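Chapter 5
Cleansing and the Care of Dry Skin
By the Ionescu Teaching Unit, Plullthorpe
February

The outermost layer of the skin is thin, but the comfort of the whole body depends on it. It holds water in, keeps irritants out and renews itself throughout life. When it is in good order the skin feels supple. When it is not, the skin becomes rough, tight or sore, and substances that would normally cause no trouble may begin to sting.

This chapter deals with dry skin and with the products used to cleanse and moisturise it. Blemishes and oily skin were covered in the previous chapter, and the reader should be familiar with the structure of the skin before going further.

5.1 What is meant by dryness

Dry skin is skin whose surface layer holds too little water. The cause may lie in the weather, in indoor heating, in frequent washing, or in the natural changes that come with age. People over 60 are often affected on the shins and forearms — areas with few oil glands. Some people are prone to dryness from childhood, and a family history of eczema should always be noted.

Dryness should be distinguished from flaking of the scalp and from fungal infection, both of which may look similar at first. Where the skin is cracked, weeping or painful, the client should be referred to a pharmacist or doctor.

5.2 Cleansers

Soap removes oil well, and for that reason it can leave dry skin worse than before. Milder cleansers are usually preferred for the face and for hands that are washed many times a day. Water should be lukewarm. The skin is then patted with a soft towel and should not be rubbed.

5.3 Moisturisers

Moisturisers fall into several groups. Ointments contain the most oil and are suited to very dry areas, although many people find them greasy. Creams are lighter and spread more easily. Lotions contain the most water and are useful on large or hairy areas. A client using cream on the whole body may need almost 100 grams in a few days, and small tubes are seldom enough.
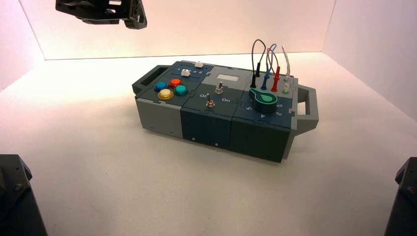 When should a moisturiser be applied?
It is best applied within a few minutes of washing, while the skin is still slightly damp, and again whenever the skin feels tight.

5.4 Reading the label

Ingredients are normally listed in order of weight, with the largest first. Fragrance is a common cause of irritation, and students should learn to find it on the list — the word "parfum" is generally used. A product described as unscented may still contain a masking fragrance. Preservatives are considered separately in Chapter 9.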